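**Gripper swap, bin picking cell – finger gripper drops blocks / misses close to walls**
Opened by: Noemi Lyons
Picked up by: Marit Granström
Site: Cluddale
Status: open, waiting on part

### Problem as reported

Changed from the Rodillow suction cup to the Pryor two-finger one. Suction was fine on the smooth test pieces, hopeless on painted wood, lost most of them on the lift. Fingers hold the wood fine once they've got it. Trouble is getting it. Misses near the walls, and every so often the arm stops with a wrist torque warning before it has even closed.

Same controller, same camera, same pick program. Only the gripper and its mounting file changed. I think.

### Log

**Noemi, 09:10**
Ran 212 picks overnight on the suction cup as a baseline before the swap. Log is in the shared folder under "cup_base". Don't use the first 10, camera exposure was still on auto.

**Noemi, 11:35**
Fingers on. First run ok in the middle of the box, bad at the sides. Stopped twice with the torque warning, both times with the wrist turned most of the way round. Restarted, same again.

**Marit, 11:50**
Which mounting file? There are two for the Pryor, long fingers and short fingers. They differ by 16 mm. If you've got the long one loaded, it'll stop too high and close on air.

**Noemi, 12:05**
Long one. Sorry. Have short fingers on. Changed it, height is right now, closes on the block properly. Torque warning still there though.

**Marit, 13:20**
Came down to look. Parked it over a red-orange block lying flat so I could check height and cables together. Yellow cable goes out in a big loop round the orange housing and back up, with the black ones following it. That's the routing from the suction setup, I'd bet, the cup needed the slack and this doesn't. When the wrist goes round, the loop goes tight and the controller reads it as a collision. 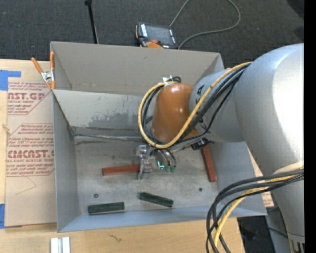

### Things to try, in order

1. Shorten the loop. Clip it on the black bracket at the wrist, leave enough for a full turn each way and no more. Turn it by hand with the arm in free mode first.
2. Redo the tool weight on the controller. It's still set for the cup. Won't cause the stop on it's own but it makes the limit touchier.
3. Re-teach the box edges. Walls slope outwards so the housing has more room at the top than down at the floor, and the program treats the box as straight sided. Leave 10 mm clear of the walls for now.
4. Only then touch the torque limit. Please don't raise it to make the warning go away.

### Results so far

**Noemi, 14:45**
Did 1 and 2. No torque warning since, ran a full hour. Full turn both ways is clean, cable just touches the housing at the far end but doesn't pull.

Side misses better but still there. The dark green blocks are worse than the red-orange ones. Camera is giving me a poor edge on green against the grey floor, so the angle comes out wrong and the fingers land across a corner. Not a gripper fault then, or not all of it.

**Mei Achterberg, 15:10**
We had that with the Luster camera on the other cell. Turn the gain down and put the lamp lower, from the side. Also wipe the floor of the box, stains get picked up as edges. I can lend you the second lamp but need it back by the morning.

**Noemi, 16:30**
Box wiped, lamp on. Green much better. Haven't done step 3 yet, teach pendant keeps dropping the connection, will try the other cable.

**Marit, 16:40**
Fine. On cup vs fingers: go with fingers for wood, keep the cup for the smooth parts. Want a proper side by side before anyone orders more though – same blocks, same lamp, same start positions. The cup baseline was done without the lamp so it doesn't really count, will need running again.

### Still open

- Step 3, box edges (Noemi)
- Baseline again with lamp (Noemi, overnight if the pendant behaves)
- Softer finger pads, ordered, due in May. Ask Soledad where they've got to
- Rename the mounting files so the finger length is in teh name (Marit)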